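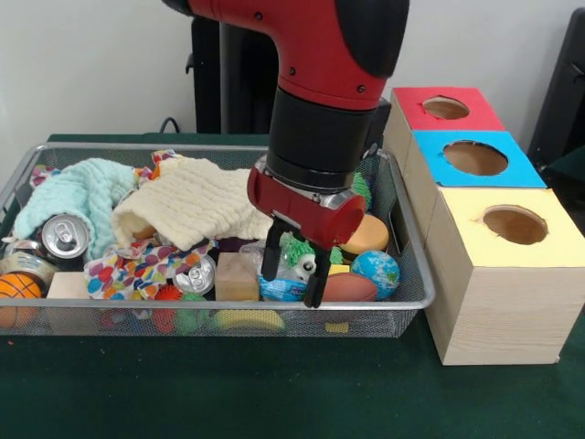 Niilo Kuusisto thinks the towels should come out of the mix altogether, because they bury everything and the small stuff sinks to the bottom. I'd keep them! A pile with no cloth in it is too easy to sort by eye.

Wednesday, March 27, 2019. Mixed toys and soft goods, day 2.

Loving the balls in this set – spiky green rubber, the little basketball, the globe. Spiky ones are my favorite, you can find them by feel under almost anything. Rope toys still snag on the towels and need a shake. 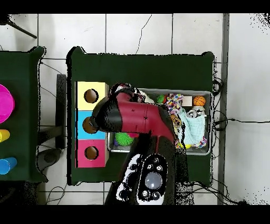
Notebook 2, p. 79

Color boxes stay in one column down the left of the green table: yellow, blue, pink. The round holes are a great size for the small balls. Big towels get folded and go beside the boxes, never through a hole. I want to try the yellow one for blocks only and see if Lenni can keep up.

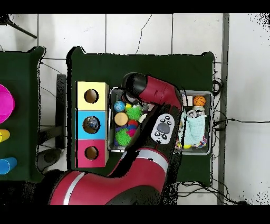 Heidrun Eder asked whether cans count as toys or as kitchen things, and said her vote was kitchen. Fine by me, they'll go with the cups from now on.

Next on my list is the cloth. The cream knit and
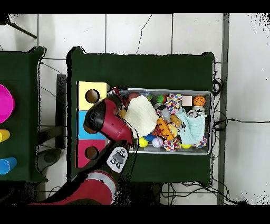
the light teal one both need a fixed home, probably a flat tray from Huttunen if the order (no. 1749) ever shows up. Until then, folded in half at the end of the shelf. Ask Finlay about more blocks.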